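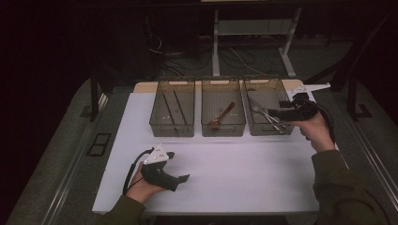
FLIMBRIDGE, 27th December – Nandard has published a code of practice for the recording of manual tasks with hand-held grippers. The code sets out how a workstation should be laid out, how operators should be briefed and rested, and what must be written down before a recording may be used to train an automated system. It takes effect at all Nandard sites at once and may be used by outside groups without charge.

The code runs to 14 clauses in three parts. Part one deals with the workstation, part two with the operator and part three with records. It replaces the site rules that had been in use at Flimbridge and Unton, which differed on several points, among them the height of the table and the naming of tasks.

"The two sites were producing recordings that could not be put side by side," said Feven Adugna, head of standards at Nandard. "One site called a job 'sorting' and the other called the same job 'clearing'. One reset the table after every attempt and the other did not. The code settles those questions and gives a form of words for each."

Workstation

The work surface must be plain, matt and of a single colour. Containers are to stand in a fixed row at the far side of the surface, within reach of both hands without the operator leaning on the table frame. Where cutlery or cooking utensils are sorted, open-top bins are preferred. Tinted or clear walls are allowed, provided the contents can still be made out from the operator's head height.

Cables from hand-held grippers must leave the back of the grip and fall clear of the jaws. A cable may loop above the hand, but it must not cross the mouth of a container while the jaws are inside it. Floor cables in the operator's standing area must be covered or fixed down. Cables behind the table are treated separately under clause 6, which requires them to be checked at the start of each shift.

Plates and brackets fixed to a gripper must be checked for tightness before use. A gripper with a loose plate is to be taken out of service until it has been refitted and its alignment measured again.

Operator

Both grippers must be held before recording starts, including for tasks in which only one is expected to move. The idle gripper is to be kept low and over the work surface, with its jaws away from the operator's body. Sleeves may be worn long if they are close at the wrist.

Operators are entitled to a break after each block of recordings, and no operator may work more than three blocks in a shift. Time spent resetting the table counts as working time. An operator may stop a recording at any point without giving a reason, and the stopped recording must be kept and marked as such.

"The first draft let a supervisor delete a failed attempt," said Savvas Papadakis, who led the drafting group. "We took that out. A dropped fork is a valid record of a dropped fork. What matters is that it is labelled correctly."

Records

Each recording must carry the task name, the list of objects, the starting position of every container and the version of the gripper fitted. Objects must be named by what they are and, where it can be established, by material. General terms such as "item" or "tool" are not accepted. Where the use of an object is in doubt, the entry is to give its shape and colour only.

Operators must give written consent before their hands or clothing appear in a recording, and may withdraw it later. Withdrawn recordings are to be removed from any set not yet released.

Trial

A draft of the code was tried at Unton in November, on tasks that involved placing utensils in bins and taking them out again. The trial produced 885 recordings, each checked against the draft by a reviewer who had not been present. Most of the faults found were in the object lists – wrong material, or a container left out – and the wording of clause 11 was changed as a result. Chareonsuk, which supplies work tables to both sites, commented on the clauses covering frames and rails.

"Clause 11 is longer than we would like," said Oskari Tuominen, who managed the trial. "The shorter version was read in different ways by different people, so the longer one stays for now."

Availability

The full text, a one-page checklist for the workstation and a blank record form can be requested from the Nandard standards office in Flimbridge. Existing recordings do not have to be relabelled, but they must be marked as made before the code came into force. Comments from users are welcome in writing and should quote the clause number.

Press contact: Ivan Bilyk, Nandard, Flimbridge
Technical questions: Thanasis Vrettos, standards office, Nandard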